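From: Eftychia Papadakis
To: Holtden Players list
Date: 6th February
Subject: Re: [holtden-players] Dorkness - tickets, lights, the second act

Quick one, I'm on my lunch break.

Bradley Dawber wrote:
> Saw the run-through last night. First act flies. Second act I was
> looking at my shoes by the time the sisters get to the lighthouse.
> Can we lose the letter scene? Also how many have we sold, and is
> anyone doing the program or am I?
>
> Bradley

Sold: 212 as of this morning, over all the nights. Opening is the good one, closing is thin. Takings so far 960 after the box office cut, so the rights are paid and we can stop fretting about that.

Letter scene. No. Sorry. I talked to Anikó and she'd cut the song before she'd cut the letter, and I'm with her. What's killing it is the pause before Attila comes in. He's waiting for the light cue, the light cue is waiting for him. Boonsong is going to take the cue off the door slam instead. Try that first please, then complain.

Trims we did agree on:
the second ferry speech, all of it
Anikó's "when I was small" bit, down to two lines
the blackout after the storm, now a straight crossfade

That should get act two down to almost 60 minutes. Attila has the marked script, ask him for a copy, dont work off the old one.

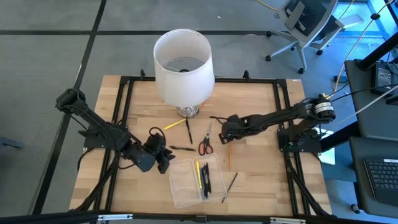
Program - yes Bradley, you. Bios are due to you by tonight and I have six so far. Keep them short, last July's had one that went over the page. And it's Boonsong Suksawat, one K in the middle and one at the end, we got it wrong twice on the last poster and he was very nice about it.

Costumes: the gray coat is too long for Attila, he trod on it in the storm again. Can somebody pin it befor the dress. I can't sew, don't ask me.

Reviewer from the Somogyi newsletter is coming to opening, wants two on the aisle. Held under my name. Please don't all go and talk to her at intermission.

Call is the usual time. Shoes with soft soles if you're in the chorus, the new risers are loud.

Eftychia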